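Stamelside Groundwater Monitoring Program
Progress report to the Dungate Catchment Fund

Drilling at the northern end of the site finished on schedule. Three new bores were cased and capped, the deepest to 130 metres. Water levels in the existing bores were read monthly, except at Jelholm Road, where the track was closed by flooding and one reading was missed. The gap has been left blank in the data tables.

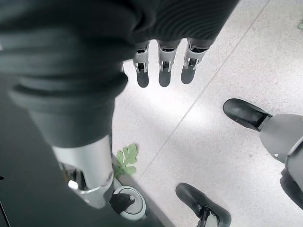
STAMELSIDE, 28 Jul 2022 – Laboratory results have been received for 361 of the samples collected to date. Salinity in the shallow aquifer remains within the range set out in the funding agreement. Nitrate was above the trigger value at one bore near the old dairy, and that bore will be resampled next month.

The Görtz pressure loggers drifted during the first quarter and were recalibrated against hand-dipped levels. Corrected figures replace those in our previous report.

Spending is under budget by $200, mainly from lower freight charges. No change to the remaining payments is requested. Outstanding work consists of the pump test at bore 3, landholder access renewals and the draft model, due in December.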